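Kusitton Newcomers Welcome Group
Minutes, 21 August 2025

I took the notes again, so blame me (Izzati) for any gaps. Nabila Pelupessy ran the meeting. We started late while people found chairs, and the July minutes went through with one fix: the bus passes came from the town of Indwood, and I had written county.

Asylum paperwork night. Nabila went over how the last session went at the Amaral library. Long lines, happy people, one very tired printer! We had 15 families and only 2 interpreters, so some folks waited well past closing. Agreed to ask the library for the bigger room and to hand out time slots at the door. I said I'd write up the slot sheet, and I will.

Address changes. This one took forever. Several families have moved out of the Jirkora apartments and their hearing notices are still going to the old place. Nabila wants a reminder in every language we have, taped up by the mailboxes and read out loud at English class. Everybody liked that. There was a side argument over whether we should be filling in the forms for people — we settled on sitting next to them while they do it, and sending anything legal to the clinic.

School sign-up. Ten kids still need shot records before classes start. The nurse can see them if we bring them in small groups. I'm driving on the first run, Nabila on the second. We need one more booster seat, so please check your garages.
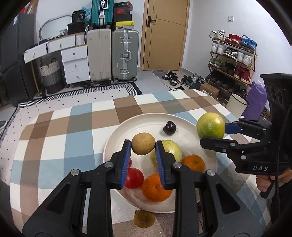

Money. We have $100 left in the gas card fund, and that won't get us through the month with all the school runs. I suggested asking the two churches on Main again. Nabila would like to try the credit union first, and she's writing that letter.

Town council. The shelter lease comes up at the next session and we'd like a decent turnout. Keep it friendly, keep it short, and please don't speak for a family without asking them first.

Still open: winter coats, the broken phone line, who has the spare key.

Next meeting same place, same time. Nabila is bringing the sign-in sheets.

Izzati Yusof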